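FOR IMMEDIATE RELEASE

Skultville, 7/27/19

Kulach Completes Furnishing of Shared Workrooms at the Oyelaran Building

Kulach, the Skultville maker of tables and desks, today announced the completion of its work on the second floor of the Oyelaran Building. The project covers three workrooms, now fitted with 11 new tables and desks from the company's Zirance line. The rooms are open to building tenants and to members of the Skultville shared workspace program.

The second floor was last furnished when the building served as district offices. Much of what remained was fixed to the walls, and tenants had asked for tables that could be reached from every side. The building's management invited Kulach to draw up a plan last December. Work began in the smallest of the rooms and ended in Room 206, the largest, which was handed over to its users this month.

Room 206 is laid out for people who need to do desk work and table work in the same space. Wooden desks for screens and keyboards share the room with wooden worktables, so that a person typing at a desk is only a short turn away from whatever is being handled on the table behind. Aisles were kept wide enough for a chair to be pulled back fully, and several desks may be moved by two people when a group needs more floor.

"The tenants told us how they spend the day, and we drew the rooms from that," said Lucinda Haddad, director of interiors at Kulach. "They have a laptop open, a second one beside it, a cup, a bowl, tape, parts and cables. All of that has to go somewhere. We gave them surface, and we kept it at one height so that things can be passed along without lifting."

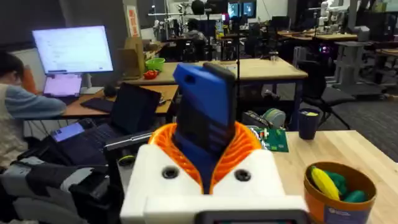
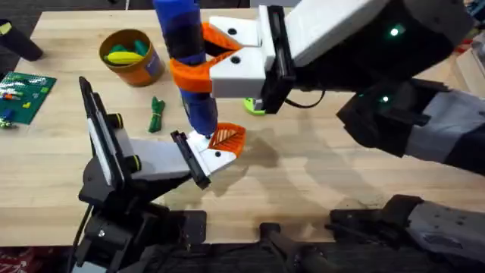
Light wood tabletops in use at the Oyelaran Building, Skultville. An orange bowl of toy produce stands on the table in the first photograph.

The tabletops are supplied with a plain finish and without drawers or raised edges. Brackets and other fittings may be fixed along the near edge, and tenants may leave equipment mounted for the length of a booking. Tops that become marked can be sanded and refinished in place. Kulach will carry out this work once a year under its agreement with the building, with the first visit planned for December.

Small items are a matter of daily upkeep in any shared room, and the new house rules reflect this. Each table has a set of open bowls and cups, which tenants may use to keep loose things together while they work. At the end of a booking, the contents are returned to the shelves by the door or taken away by the tenant. Items left behind are held at the front desk for 3 weeks. Food and open drinks remain limited to the lounge at the end of the hall.

"A table that is clear in the morning is a table that gets used," Ms. Haddad said. "We would like people to fill it during the day – that is what it is for – and to leave it ready for the next group."

The desks in Room 206 were sized to hold a large monitor with a tablet beneath it and still leave room for a keyboard, a mouse and an open laptop. Power reaches the desks from the wall and the worktables from the floor. Management asks that cables be kept out of the main aisle, which also serves as the way to the rear exit.

Older furniture from the second floor was sorted before the new pieces arrived. Chairs in sound condition were kept and cleaned, and 200 of them are now in use throughout the building, including the ground-floor hall. Filing cabinets and wall units were offered first to tenants and then to local schools.

Bookings

Rooms on the second floor may be reserved by the half day or the full day at the front desk of the Oyelaran Building. Room 206 may also be reserved by the week. Groups that plan to leave equipment on the tables overnight should say so when booking. Tenants with a current agreement pay no added charge for the new furniture. A floor plan showing the position and size of each table is posted outside every room, and printed copies are available on request.

About Kulach

Kulach designs and builds tables, desks and storage for offices, schools and workshops. The Zirance line includes worktables, standing benches and desks in light wood, made to order at the company's shop in Skultville.

Media contact

Lucinda Haddad, Director of Interiors
Kulach, Skultville

Visits to the second floor can be arranged for members of the press through the contact named above.

###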